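The Case Against the Good Drawer

January 2025

My family owns 11 tablecloths and eats off bare wood.
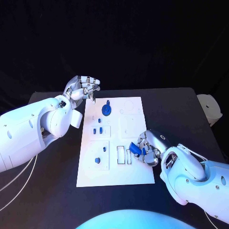
Åsmund Sæther wrote to me after my last column to say that saving things for best is a form of respect, that a plate used daily becomes a plate nobody looks at, and that I would understand this when I had inherited something worth breaking. I have inherited several things worth breaking. I broke two of them in April, at dinner, while eating soup, and I would like to argue that this was the correct place for it to happen.

Consider my grandmother's china. It was bought from Lundgren, a department store that has since become a parking structure, and it came in a set of 45 pieces, including a dish whose purpose has been debated by three generations. My grandmother used it on Christmas Day. My mother, who was more careful, used it on Christmas Day if no children were coming. Then it came to me, wrapped in newspaper so old that the ads were more interesting than the plates. I had never really eaten from it. I had mostly been told to step away from it.

Åsmund would say the plates had been kept. I'd say they had been stored, the way you store a snow shovel, except that people do use the snow shovel.

The trouble with saving something for best is that best keeps moving. When I was 30 it was going to be when we had a proper dining room. Then we had one, and it filled up with laundry. After that it was going to be when the kids could be trusted, and I've met the kids. Meanwhile a perfectly decent Tuesday-type supper, with everybody home and in a fair mood, gets served on the chipped blue bowls from Eko because it doesn't seem like an occasion. Looking back, those were the occasions. Some of the Christmases were frankly a slog.

It isn't only plates. My husband has a bottle of Ganier he is saving for a milestone. He has passed a number of milestones in the time he's had it, and each was judged slightly too small for the bottle. Getting the mortgage paid off was considered and turned down. The bottle is now under such pressure to be wonderful that I think we're both a little afraid of it. My own version is a Jekden coat that cost $390 in a year when I did not have $390, and which I then protected from weather. I wore my old coat in the rain for six winters so the good one would stay dry in the closet, where the moths had it to themselves.

I'll give Åsmund this much: there's pleasure in a thing that comes out once a year. I still like the smell of the box the tree ornaments live in, and I wouldn't want them up in July. Rarity does some work. But a tree ornament has a date. It knows when it's wanted. The good towels have been waiting on a guest of unknown rank since we moved in, and every guest we've had so far has been handed the gray ones.

There is also the matter of who you're saving it for. I helped clear out an aunt's house a while back, and we found nightgowns with the tags on and soap in the shape of shells, still in cellophane. The soap had lost its scent. She'd have loved it, and she washed her hands all those years with a yellow bar from the hardware store. We gave the nightgowns away to people who I hope wore them to bed.

So we're using the china now. We're down to 43 pieces. My son puts toast on the mystery dish, and it fits toast very well. The tablecloths I'm still working up to, as someone has to iron them and I have looked around the room and it appears to be me.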